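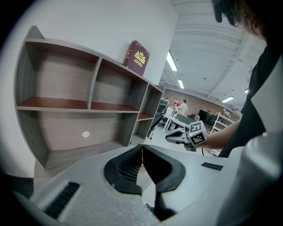
Low gray shelving unit: use the top or keep it clear?
Vistero Home Forum > Storage and Shelving
Views: 407

shelfmoss
Posted 8 May 2025

I need opinions on a low shelving unit. Gray wood-grain finish, open compartments, boards in a reddish-brown. It's the long one from the Gravthorpe line and I got it at Tsegaye for $369 in January. Delivery to Irnutlow was extra and took two tries.

My question is the top. Right now the only thing on it is one maroon hardcover with a gold crest, standing up near the right end. It leans a little. I like the look of a single book but my sister says it looks like I forgot to put it away. She would fill the whole top with baskets.

Do you keep the top of a low unit clear, or use it? And if you stand books up there, what do you hold them with?

drawerpull_9

Use it. You paid for the surface. I have a unit about that height and the top holds the mail tray, a lamp and the dog leash. If I kept it clear all of that would be on the kitchen counter.

For one book, lay it flat. A hardcover standing open-air with no bookend will warp over time, especially if it leans.

quietcorner

I disagree with the mail tray idea. A low top collects junk faster than a high one because you can drop things on it while walking past. We had to make a rule in our house: nothing goes on top overnight. It works most of the time.

I agree on laying the book flat, or put it in a compartment with a few others.

tallboy_tim

What is the weight rating on the top? I wouldn't load it up with baskets until you know that. Mine was 100 pounds spread evenly and it still sagged in the middle after a couple of years. It was a different brand.

shelfmoss

Sheet that came with it says 100 as well, for the top. It gives a lower number for the shelves but I can't find the page now.

One more thing, the small round hole in the back panel of the lower compartment. Is that for a cord? It's too small for a plug. I don't plan to run anything through it but I'd like to know if I should cover it.

drawerpull_9

Could be for a cord, could be for a screw you were supposed to put in. Check the instructions for a step you skipped. If there isn't one, a stick-on cap from the hardware store costs next to nothing.

quietcorner

Leave it. Once there is something in that compartment you won't see it.

tallboy_tim

Can you post one from above? Hard to tell how much flat space there is up there.

shelfmoss 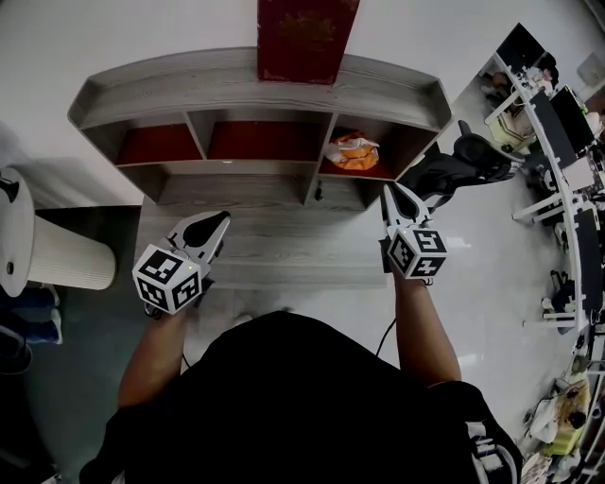 Top and cubbies from above, with the red pillar.

The top has a raised rim all the way along, angled at the ends, so it works like a tray. Nothing rolls off. The downside is that dust sits in the corner where the rim meets the board, and I have to go along it with a brush attachment.

The thing in the right cubby is orange and white. 

tallboy_tim

That changes my answer. With the pillar coming up out of the middle you have two separate areas, so I wouldn't run baskets the full length anyway. Do one side and leave the other.

I'd fix the cubbies first. Get bins that fit and put them in the two that have nothing in them. The red backs will still show over the top if you buy short ones.

quietcorner

Please no bins. The red is the nicest part of that piece and bins would hide most of it. Put picture books or records in there, something that doesn't fill the whole height.

tallboy_tim

Records are heavy and they get kicked when they're that close to the floor. Bins can take a kick.

drawerpull_9

Measure before you buy either one. I bought bins that were listed at 16 inches and they were 16 inches at the bottom and wider at the handles. All of them went back. Measure the opening, not the board.

Also, the scuffs on the pillar. Does that wipe down? I have a painted column in my hallway that looks just as mottled and a melamine sponge only made shiny patches.

shelfmoss

I haven't tried anything stronger than a damp cloth on the pillar, and the marks are still there. I might leave it.

Thanks for the bin warning. I'll measure the cubbies tonight. Leaning toward one short bin on the left, records in the middle for a month to see if they get kicked, and the bag goes somewhere else.

quietcorner

And the book?

shelfmoss

Flat, on the right side. My sister can have the left end for one basket.

drawerpull_9

Post the measurements when you have them. I still need bins for mine.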